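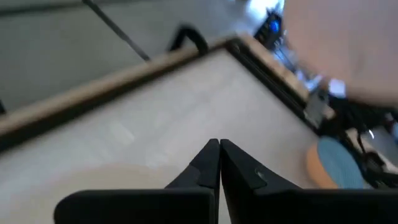

什么是备料碗?

备料碗是在烹饪、烘焙或用餐之前,用来分别盛放已经称量、洗净或切好的食材的小型敞口碗。它也叫配料碗、分料碗,各地叫法不一,通常几只一起使用,大小可以相同,也可以不同。

备料碗没有固定的形制。家庭里的饭碗、甜品碗、蘸料碟甚至茶杯都可以临时充当,专门以“备料碗”名义出售的产品则多为浅腹、平底、口沿略厚的小碗。它与沙拉碗、和面盆的区别主要在容量:备料碗一般一只手就能拿起,装的是一道菜中的一样东西。

名称

中文里“备料”一词原指生产前准备原材料,后来用在厨房中,指下锅之前的洗、切、量、腌。餐饮行业常把这一工序叫“配菜”或“打荷前的准备”,盛放食材的容器叫“码斗”“料碗”“配菜盘”。法语的mise en place字面意思是“放到位”,英语中也直接借用,与之相应的容器多叫prep bowl或pinch bowl,后者专指只装得下一小撮盐或香料的极小碗。

超市和网店的商品名称比较混乱。同一只碗可能标为“调料碗”“水果碗”“小吃碗”或“儿童碗”,选购时看尺寸比看名称可靠。

形状与结构

一只备料碗可分为口沿、腹壁、碗底三部分。

口沿有直口、撇口和卷边几种。卷边较厚,手感圆,端起来不硌手,塑料碗和不锈钢碗多用这种做法。撇口碗便于用刮刀把食材推出去,但叠放后边缘突出,占的面积大一些。直口碗盛粉末不易洒,倒液体时却容易沿外壁往下流。

腹壁的斜度决定碗能否套叠。斜度大的碗可以一只套一只,收在橱柜里只占一摞的位置;腹壁近于垂直的碗只能底压口地摞起来,高了不稳。内壁通常是光滑的,也有带棱纹、波纹或花瓣纹的。纹路有装饰作用,缺点是蛋液、蜂蜜和面糊会留在凹处,用刮刀也不容易刮净。

碗底分平底和圈足。平底碗放在光滑台面上较稳,但沾水后容易吸住台面;圈足碗便于端起,底部凹处在洗碗机里会积水。有些产品在底部加一圈硅胶,起防滑作用。

材质

陶瓷。表面有釉,不易吸味,洗后很少留油。重量较大,搅拌时不易移动。多数可用于微波炉,带金边银边的除外。磕碰后口沿容易出现缺口,有缺口的碗不宜再盛食物。无釉的底足会在漆面桌子上留下划痕,使用时可垫布。

玻璃。从侧面能看见内容物,适合盛放颜色相近的液体和粉末。普通玻璃不耐骤冷骤热,刚从冰箱取出时不要倒入沸水。硼硅玻璃耐热性较好,壁也可以做得更薄。

塑料。质轻,掉在地上不易碎,颜色选择最多,也有做成半透明的。常见材料为聚丙烯和密胺树脂。聚丙烯可以耐受热水,盛过番茄酱、咖喱、辣椒油之后会染色,染色不影响使用,但很难完全去掉。密胺碗外观接近陶瓷,不可放入微波炉。

不锈钢。薄而轻,耐摔,导热快,适合需要隔水加热或冷却的食材。长时间盛放盐水或酸性调味汁可能出现斑点。

硅胶。可以捏成尖嘴倒料,也可以压扁收纳。缺点是容易吸附气味和灰尘,装满液体后单手端起会变形。

木与竹。多用于盛干果、面包和干香料。不宜久泡,洗后应擦干并放在通风处。

颜色

成套的备料碗有单色和杂色两类。单色碗摆在桌上整齐,破损后容易补配;杂色碗的好处是辨认方便,例如家里固定用蓝碗盛生食、白碗盛熟食,或者让孩子各用一个颜色。

颜色也会影响对食材的观察。浅色内壁便于发现蛋壳碎、沙粒和没有摘净的鱼刺;白色碗里的面粉、糖和盐则不易分清,换成深色或彩色碗比较合适。
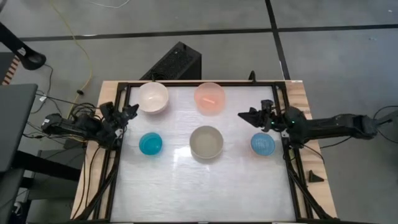
不同来源的碗混在一起使用在家庭中十分普遍。一套碗用上几年,往往只剩下两三只,其余由单买的碗补足,于是大小、颜色、材质都不一致。混用本身没有妨碍,只是叠放时需要把重的、口径大的放在下面,陶瓷与陶瓷之间最好隔开,轻的塑料碗放在最上层。

尺寸与套装

备料碗没有统一的尺寸标准,厂家按容量或口径自行分级。小号装盐、糖、香料和蒜末;中号装切好的蔬菜、打散的鸡蛋和调好的酱汁;大号装腌制中的肉和洗过的叶菜。一般家庭做两三个菜,小号用得最多。

套叠碗组是把一系列口径递减的碗装成一套出售。以Hrubý厂的Era系列为例,全套共7只,最小一只口径81毫米,最大一只口径186毫米,每只腹壁斜度一致,可全部套入最大的一只。该系列于2000年在Lostport投产,初期只有白色,后来加入灰米色和浅蓝色。同厂另有名为Losska的一组,口沿更宽,一侧带倒嘴,与Era的碗不能互相套叠。两个系列的底部都压有系列名,二手市场上主要靠这一点区分。

使用

摆放

备料碗通常按下锅顺序排列,先用的放在靠近灶台的一侧。食材种类多时可以分成前后两排,后排放主料,前排放调味料,取用时手不必越过盛着液体的碗。桌面边缘应留出一段空处,碗不要压在桌沿上。

惯用左手的人可以把顺序反过来。两个人合用一张桌子时,各自的碗分开放在两侧,公用的盐、油、淀粉放中间。

装盛

粉末和颗粒装到碗深的一半即可,留出用勺搅动的余地。液体更应少装。需要同时下锅的配料可以放在同一只碗里,例如葱、姜、蒜;下锅时间不同的应分开。切好的胡萝卜条、芹菜条等长条食材可以斜靠在碗壁上,也可以切短后平放。

生肉、生鱼和生蛋用过的碗,在清洗之前不应再盛熟食或直接入口的蔬菜。切开的苹果、土豆放久会变色,可在碗中加清水浸泡,烹调前沥干。

称量

把空碗放在厨房秤上归零,再加入食材,可以省去一次倒换。轻的塑料碗和硅胶碗适合这种用法。陶瓷碗较重,若使用量程小的秤,需要先确认碗重没有超过量程的大部分。

用餐时的用途

备料碗洗净后可以直接上桌,盛蘸料、小菜、坚果、水果,也可以放果核和骨头。吃火锅或烤肉时一人往往要用两只,一只盛干料,一只盛湿料。儿童吃饭时用口径小、碗底宽的较稳。

清洗与收纳

盛过蛋液和面糊的碗应先用冷水冲洗,热水会使蛋白质和淀粉凝固在碗壁上。油碗先用纸擦去浮油,再用洗涤剂。内壁有纹路的碗可用软毛刷顺着纹路刷洗。塑料碗不宜使用钢丝球,划痕多了更容易染色和存味。

塑料碗上的异味可用小苏打水浸泡一夜,再用清水冲净。陶瓷碗内的灰色金属划痕多为餐具留下的,用小苏打膏轻擦通常可以减淡。

洗后倒扣在沥水架上,碗口下面留出空隙,使水汽散出。未干透就套叠的碗容易粘在一起,分不开时可以在内层碗中倒凉水,把外层碗浸入温水,稍等片刻再转动拔出。玻璃碗不要用力撬,也不要使用沸水。

收纳时,常用的小号碗放在齐腰高的抽屉或低层搁板上。成摞摆放以取最下面一只时不需要另外找地方放其余各只为宜,摞得过高反而不便。
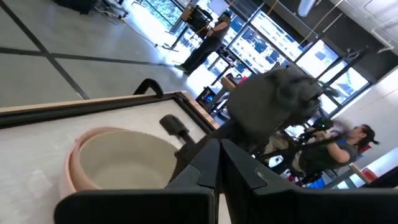
选购

购买前可先看家中已有哪些碗。多数家庭缺的是小号碗,中号和大号常可由饭碗、汤碗代替。单买几只小号碗往往比买全套合用。

在店里可以检查以下几处:把碗放在平整的台面上,用手指轻按口沿,看是否摇晃;沿口沿摸一圈,看有无毛刺或釉泡;把两只同样的碗套在一起再分开,看是否卡住。塑料碗可以闻一闻,有刺鼻气味的不宜购买。半透明的塑料碗对着光看,壁厚应大致均匀。

用途标志一般印在碗底或包装上,包括可否微波、可否机洗、耐热温度等。没有标志的碗按不能加热处理。

相关器具

码斗:餐饮厨房中使用的不锈钢圆盆,有多种口径,用于传递配好的菜。

蘸料碟:比备料碗更浅,有的带分格,用于餐桌。

打蛋盆:腹深口大,底部圆,便于打蛋器转动。

量杯:带刻度,可以兼作液体的备料容器。

托盘:把几只备料碗一起端到灶台或餐桌时使用,带围边的较为稳妥。

参见

饭碗、套叠容器、厨房秤、餐具收纳

本条目最后修订于2023年8月16日,星期三。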